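Suelo de madera que se levanta junto a la pared del pasillo: ¿dilatación insuficiente o humedad?

Comunidad Grivley > Suelos y revestimientos > Madera
Etiquetas: tarima flotante, junta perimetral, humedad, rodapié
Estado: resuelta

Publicado por tarugo_sur

Tengo tarima flotante multicapa en toda la planta, modelo Solis de Cladance, lamas de 14 mm con capa noble de roble, sistema de clic, sobre lámina de polietileno y base de espuma. La colocó una cuadrilla hace dos inviernos. El soporte es un recrecido de mortero de cemento, ya seco según me dijeron, aunque no tengo ninguna medición por escrito.

Desde septiembre noto un abombamiento en el pasillo, en el lado largo, a un palmo de la pared. Al pisar baja y vuelve a subir. Con una regla metálica de dos metros apoyada en transversal, la flecha máxima es de 4 mm. En los dormitorios no pasa nada, o yo no lo aprecio.

Datos que puedo aportar:

Pasillo y salón van sin perfil de transición, todo seguido. En el sentido del ancho de las lamas, el paño suma 12,4 m.
He soltado un tramo de rodapié. En ese punto la lama está a tope contra el yeso. Un metro más allá entra una tarjeta de plástico y poco más.
El higrómetro del salón marca 62 % de humedad relativa, sin calefacción.
No hay tuberías por el suelo del pasillo. El baño está al otro lado del tabique, con la ducha en la esquina opuesta.
El rodapié está clavado a la pared, pero en algunos sitios veo adhesivo blanco que también agarra la lama.

La pregunta es si basta con recortar el borde o si hay que pensar en una fuga. Y, en caso de recortar, con qué se hace sin desmontar el paño entero. No quiero llamar a nadie hasta saber qué tengo que pedir.

3 respuestas

Respuesta aceptada
Houshang Ghaffari

Con esos datos, lo primero que hay que corregir es el perímetro. La madera se mueve sobre todo en el ancho de la lama y muy poco en el largo. En un multicapa el movimiento está más contenido que en una tarima maciza, pero no es cero, y en un paño de 12,4 m se acumula de un extremo al otro. Si un borde está a tope, el empuje sale por donde puede, que casi siempre es hacia arriba y cerca de la pared.

Para esa anchura yo dejaría 20 mm en cada lado largo, tapados con un rodapié de grueso suficiente. Los 8 o 10 mm que se suelen dejar por costumbre valen para una habitación, no para pasillo y salón sin corte. Consulta de todos modos la ficha de tu modelo. Muchas fijan un ancho máximo de paño a partir del cual exigen junta intermedia, y si lo superas no hay junta perimetral que lo arregle del todo.

Antes de cortar conviene descartar el agua:

1. Mide la humedad de la madera con un xilohigrómetro de agujas en cuatro puntos como mínimo: dos en la zona levantada y dos en un dormitorio. Si el pasillo da tres puntos más que el dormitorio, busca el origen antes de tocar nada. Si da 17 % o más, hay agua líquida o un soporte que no estaba seco.
2. Pega un cuadrado de plástico al mortero, en la zona donde puedas levantar una lama, con cinta por los cuatro lados. Déjalo 24 horas. Si hay condensado debajo, el recrecido cede humedad. La prueba es cualitativa y un resultado seco no descarta humedad en profundidad. La medición válida es la de carburo.
3. Mira el canto de las lamas en el borde. El hinchado por agua deja el canto más grueso que el centro y suele oscurecer la veta. Si el canto está limpio y plano, es empuje.

Si todo sale normal, el procedimiento es este:

4. Retira el rodapié entero del lado afectado. Corta antes con cúter la línea de adhesivo entre rodapié y lama, o arrancarás capa noble.
5. Marca la línea de corte con el lápiz apoyado en un taco del ancho de la junta.
6. Corta con multiherramienta oscilante y hoja de inmersión para madera. En tramos rectos va mejor una sierra de zócalo, que apoya la base en la pared. Regula la profundidad a los 14 mm de la lama para no perforar la lámina de polietileno.
7. Aspira la junta. Un resto de mortero encajado hace de cuña y vuelves al punto de partida.
8. Deja el suelo sin rodapié unos días. La flecha baja sola en la mayoría de los casos. No cargues peso encima para acelerar.
9. Coloca el rodapié fijado solo a la pared, con una holgura mínima sobre la lama. El adhesivo no debe tocar la madera en ningún punto.

Revisa también los cercos de las puertas y cualquier mueble pesado en el lado contrario. Un armario cargado sobre una tarima flotante la ancla, y entonces todo el movimiento se va hacia el pasillo.

tarugo_sur (autor), comentario

Medido. Pasillo 10,5 y 10,9. Dormitorio 10,1 y 10,2. Los cantos están planos y sin mancha. En el salón hay una librería de pared a pared justo en el borde opuesto, dato que no había puesto. Marco la respuesta como aceptada.

Houshang Ghaffari, comentario

Entonces es empuje, con la librería como punto fijo. Recorta el lado del pasillo y, cuando puedas, parte el paño en el paso del salón con un perfil en T. El perfil se fija al soporte y no a la tarima.

Segunda respuesta
mortero_y_cal

Eso es humedad seguro. A mi cuñado le pasó lo mismo y era el desagüe. Levanta todo y mira debajo.

Comentario de rbl_parquet: con 10,9 no hay desagüe que valga. Levantar todo el paño en un clic con dos años supone romper lengüetas y comprar material.

Tercera respuesta
Berrada

De acuerdo con la aceptada en lo principal. Añado tres cosas.

El corte con oscilante genera calor y quema el barniz si se insiste. Es preferible hacer pasadas cortas y cambiar la hoja en cuanto echa humo. En un pasillo largo gasté dos hojas bimetálicas.

Sobre el espesor del rodapié: si la junta es de 20 mm y el zócalo tiene 16, no cubre. Hay que ir a uno más grueso, rozar el yeso para ensanchar la junta por debajo — trabajo sucio y solo posible si hay enlucido suficiente — o combinar zócalo y junquillo. El junquillo se clava al zócalo, nunca al suelo.

Y sobre el 62 % del salón: está en la parte alta de lo que admiten casi todos los fabricantes. Apunta la lectura una vez por semana durante el invierno. Si baja a 35 % con la calefacción, verás abrirse alguna junta entre lamas y no será un defecto nuevo. En mi casa la madera tardó un ciclo completo de calefacción en quedarse quieta, y hasta entonces no pinté la pared ni sellé nada. 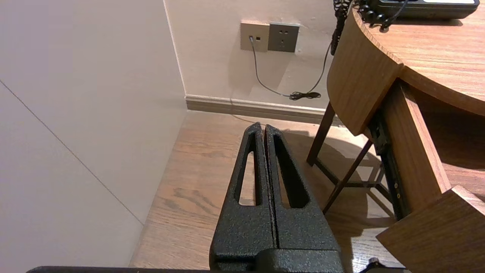 Preguntas relacionadas

Diferencia entre perfil en T y perfil de rampa en pasos de puerta
Xilohigrómetro de agujas o de contacto para multicapa
Rodapié pegado sobre yeso que se desprende en invierno
Tarima flotante bajo cocina con isla: ¿se puede anclar?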